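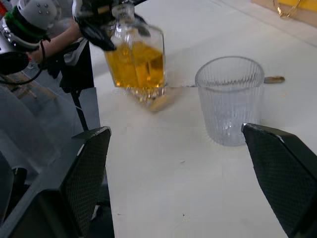
A clear glass tumbler with ribbed sides.

Getting hard water film off drinking glasses

Cloudy glasses usually have mineral film on them, and vinegar will shift it. Ribbed ones take a bit longer than plain.

1. Fill the sink with warm water and add a cup of white vinegar.
2. Lay the glasses on their sides – no more than 6 at a time – and leave them for 10 minutes.
3. Work along the grooves with a soft toothbrush. Skip scourers.
4. Rinse in clean water and dry straight away with a lint-free tea towel.

If the glass is still grey after a second soak, it's probably etched from the dishwasher and won't come back. Don't soak glasses with gold rims or painted colours.

Posted by Lourenço Coelho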